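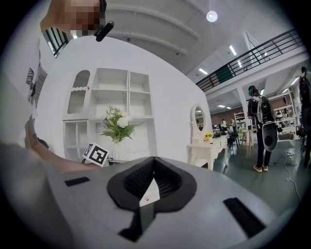

How to get a stuck zipper moving again

Quick one. Written between laundry loads so excuse the typos.

Most stuck zippers are one of two things – fabric caught in the slider, or teeth that have gone dry and gritty. Work out which before you pull on anything. Pulling hard is how you bend the slider, and then you're shopping for parts.

What you need

Graphite pencil, a plain soft one. Bar of soap or a candle stub. Old toothbrush. Tweezers. Small pliers, only for the last part.

If fabric is caught

Stop pulling. Look at the inside of the garment, it's nearly always the lining. Hold the slider still with one hand and tug the fabric sideways, away from the teeth, small tugs. Not up, not down. If there's a fold you can't reach, tweezers from the back. Wiggle the slider back the way it came, a tiny bit at a time. My Sekness jacket eats its own lining every winter and this gets it out in a couple of minutes.

If it's just stiff

Brush the teeth first. Dry toothbrush, both sides, the full length. Sand and lint come out of there like you wouldn't beleive, especially on tents and bags.

Then pencil. Rub the point over the teeth above and below the slider until they look a bit grey. Move the slider up and down over that section, add more, repeat. On white or pale clothes skip the pencil and use soap or candle instead. Wipe off the crumbs after.

Don't use cooking oil. Stains, picks up dirt, worse in a month.

If the teeth split open behind the slider

Slider is worn and a bit too open. Run it all the way down to the bottom stop. Pliers on one side of the slider, gentle squeeze, then the same on the other side. Try it. Squeeze again if you need to, but go easy, the cheap ones crack. Coil zippers usually come back after this. Metal ones with a tooth missing won't, not for long anyway.

Replacing the slider

Look on the back of the old one for a number, thats the size. Match the size and the type (coil, molded or metal). I buy mine from Dvořáček, bag of 100 because I do everybody's coats, but singles are fine. Ladan Hosseinzadeh wrote in to say the Ginier ones fit older sleeping bags too – haven't tried.

Pry off the top stop, slide the old one off, feed the new one on with both sides level, put a new stop on or just sew a few tight stitches across.

Soap again every December when the heavy coats come out. Boots part coming when I get to it.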